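Gistmont Opens Free Evening Help Desk for Couples Filing Their Own Divorce

People in Gistmont who are ending a marriage without a lawyer will have somewhere to bring their paperwork this fall, and if you have ever sat at a kitchen table with a stack of court forms and a cold cup of coffee, you will know what a kindness that is. The Paiva Family Law Clinic opens its evening desk in October, on the second floor of the old Avirside building, and it will stay open until 8 p.m. so that folks can come by after work.

The desk is meant for couples who already agree on the big things (who keeps the house, where the children sleep on school nights) and mostly need a patient person to look over the petition before it goes to the clerk. Iñaki Villanueva, the attorney who runs the clinic, said the county sent back nearly 300 self-filed petitions last year, many of them for a missing signature or a financial form left half blank.

"Folks come in thinking they've ruined everything," Villanueva said. "Usually it's one page, and we fix it, and they go home and sleep."

Each visit lasts 20 minutes, and you can come up to 3 times on the same case.

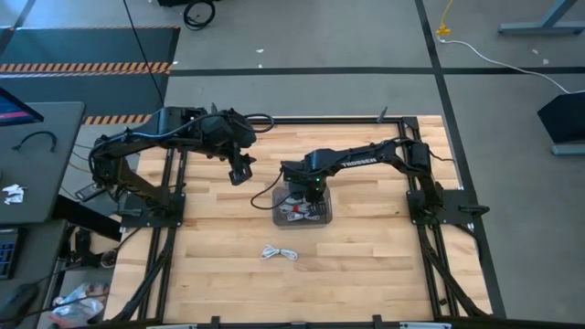
The clinic will not take on contested custody or cases involving a protective order, but it keeps a list of lawyers in Gistmont and Drunelness who offer reduced fees, and the staff will gladly make the first phone call with you if you're feeling shy about it. Bring a photo ID, your marriage certificate and whatever forms you have started, even the messy ones. Parking behind the building is free after 5 p.m.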